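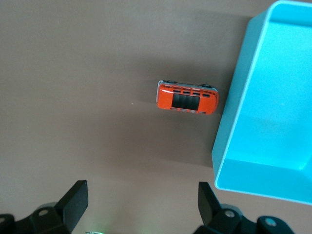
Section 2. Setting up the scale

Applies to the Makix bench scale, flat-plate model. If yours has a bowl on top, it is a kitchen scale and this guide won't help you much.
Last revised Saturday, July 18, 2026, by Yasir Memon

The leaflet in the Makix box says the scale is "ready to use right away." It will certainly turn on right away. Whether the number on the display means anything depends on the table, the power supply and the zero setting, and the leaflet gives those a single line between them. If you sell small things by mail and pay postage by weight, do the steps below before you trust a reading.

What you need

The scale, its power cord and the loose metal plate
A check weight you have reason to believe (see Calibration)
A table that doesn't rock
A dry cloth

A smartphone level app is fine for finding a badly tilted table. I wouldn't rely on one for anything finer, and the scale has its own bubble anyway.

Placing the scale

1. Wipe the table and the four rubber feet. Grit under a foot is enough to make the scale rock.

2. Set the scale down without the plate and press each corner in turn. If any corner moves, turn that foot until it stops moving.

3. Look at the bubble on the back edge. Turn the two rear feet until the bubble sits inside the ring. Leave the front feet alone from here on or you'll be chasing the bubble all afternoon.

4. Lower the plate onto the post. It should drop the last little bit by itself. If it has to be pushed, lift it off and turn it the other way.

5. Check that nothing touches the plate from the side: tape, a cord, the wall, the label printer.

Caution: Never press down on the plate with your hand to seat it. The sensor is under the post, and a hard push can damage it without any sign on the display.

Note: The leaflet says the scale "compensates for most surfaces." I tried it on a folding card table and on carpet. The card table gave a different number each time I leaned on it, and on carpet the reading never held still. Use a solid table.

Power

6. Plug the cord into the scale first, then into the wall.

7. Wait for the display to finish its startup and show zero. Keep the plate empty while it does this. Anything on the plate at startup becomes part of zero, and every reading afterward will be too low by that amount.

8. Leave the scale on for 18 minutes before calibrating. The leaflet calls warm-up optional. On mine the zero crept upward until the case had warmed through, so I treat it as required.

The scale also runs on batteries. I don't recommend them for postage. The low-battery mark is supposed to appear before the readings go bad, but mine came on well after the numbers had started to wander, and I had already printed labels by then. Batteries are fine for sorting.

Turning off auto sleep

As shipped, the scale shuts itself down when nothing has changed for a while. It loses the tare when it does. If you have stepped away to look for tape with an empty box tared out, you come back to a scale that has forgotten the box.

9. Hold UNIT until the display shows SLP.

10. Press TARE to switch from ON to OFF.

11. Press UNIT again to save. If you pull the plug to get out of the menu, the change is lost.

Units

12. Press UNIT until the display shows what your carrier charges by. In the United States that is normally ounces and pounds.

13. Check the unit again after any power cut. The leaflet says the scale remembers it. Mine remembers most of the time, and that is worse than never because you stop looking.

Calibration

The scale comes with a printed card saying it was calibrated at the factory. The card has no date, no serial number and no signature, and I have seen two cards from two different scales that were the same down to the smudge. Calibrate it yourself.

You need a single check weight of 2 kg. The Hendricks brass one is plain and comes with a case. A bag of sugar isn't a check weight, whatever the videos say. The number printed on the bag is what the packer aimed for, and it leaves out the bag.

14. Empty the plate and press TARE. Wait for zero.

15. Hold CAL until the display flashes.

16. Set the weight in the middle of the plate. Lower it, don't drop it.

17. Wait for PASS. Take the weight off. The display should go back to zero.

18. Put the same weight near each corner in turn and write down the readings. If one corner is far from the others, go back to step 2. A foot has probably lifted.

Caution: If you see FAIL, do not keep repeating step 16 until it passes. Check the bubble and the plate first. A scale that passes on the fifth try has told you something already.

Capacity

The label on the underside gives the limit as 4,000 g. The box art shows a person weighing what looks to me like a full moving carton. Go by the label. That limit includes anything you have tared out, so a heavy tray uses up part of it.

Connecting to label software

Makix says the scale "works with all major shipping platforms." In practice there is one cable and one driver, and the driver sends plain text to whatever window happens to be open. I have used it with Dulau, where it works if you click in the weight box first. If you don't, the weight goes into whatever field you clicked last. I have a customer record with a weight for a street name.

19. Install the driver, then connect the cable. The other order leaves you with a device the computer doesn't recognize.

20. Open a test label in Dulau and click in the weight box.

21. Put the check weight on the plate and press SEND.

22. Compare the screen with the display on the scale. They should match exactly. If the screen is rounded, look under Settings, Weights, and turn off rounding. Dulau rounds down by default, and the carrier certainly won't.

Note: The Grostel label printer has a port marked SCALE. I have not found anything that port does with this scale. Plug the scale into the computer.

When to do it over

Repeat the calibration after moving the scale, after a drop of any height, and once every February if nothing else has happened. Makix says the calibration is good "for the life of the product." The warranty on the same page runs for two years.

For taring boxes and weighing padded mailers that hang over the plate, go to Section 3.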